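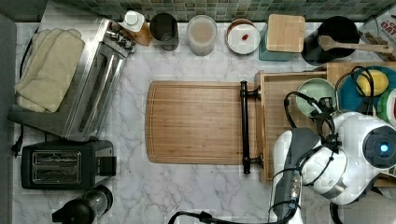
The Assessment Office at Brelteno

Candidates were admitted at fourteen minutes past the hour, when the second bell had sounded and the outer door had been closed. They were asked to leave coats on the pegs and to carry nothing into the hall except the pencil issued to them. Felicidad Mercado, who had sat the paper as a girl and been placed in the lower band, now read the instructions aloud each Thursday from a card fixed to the lectern.

"The paper has 70 items," she read. "You will attempt them in order. An item left blank is treated as an item answered wrongly. The Office does not discuss the reasoning by which an answer is held to be right."

The Office had been founded to measure Aptitude. The word was defined in the second schedule to the founding order, where it was given as the quality measured by the paper. A former registrar had once asked whether this was sufficient. His letter was received, numbered and placed in the store at Famano with the other correspondence, of which there were 4,000 sheets.

That morning the hall was full, and the last desk by the radiator was taken by a woman some years older than the rest. Her form gave her name as Razia Tanoli and her occupation as ferry pilot on the Suvska crossing. She had been referred for assessment by her employer, following a change in the rules on licences. She had worked the crossing in fog and in flood. The form provided no space for this and she had written it in the margin.

At item 9 she put down her pencil and raised her hand.

"Candidates may not ask questions," said Miss Mercado.

"I haven't a question. There are two answers to this one."

Miss Mercado went down the aisle. The item showed a row of shapes, each turned a little further than the one before, and asked which shape came next. She had seen it every week for years. The key gave the fourth shape.

"If you go on turning it, it's the fourth," said Mrs Tanoli, in a low voice. "But the gaps get smaller as well. Look at them. If you go by the gaps, it's the second."

"You are to choose the best answer."

"Best for whom?"

There was no provision for this. Miss Mercado returned to the lectern and noted the interruption in the log. She then turned to the spare copy of the paper and looked at the row of shapes for some time. The gaps did get smaller. She measured them against the edge of the instruction card, and then measured them again.

When the papers had been collected she took the tray upstairs to the marking room, where Mr Yeh was laying out the key. He asked whether the session had been regular.

"There was a remark about item 9."

"There is always somebody," said Mr Yeh. "What did they put?"

"The second shape."

He nodded and drew his line through it. Miss Mercado remained at the table. She remembered the item now, and the radiator, and the smell of wet coats. She remembered counting the gaps with the point of her pencil.

"I should like to see an old paper," she said. "From the store."

"Whose?"

She took a request slip from the rack and wrote her own name on it, in capitals as the form required. Under Reason for Request she wrote "item 9", and handed it across to be stamped.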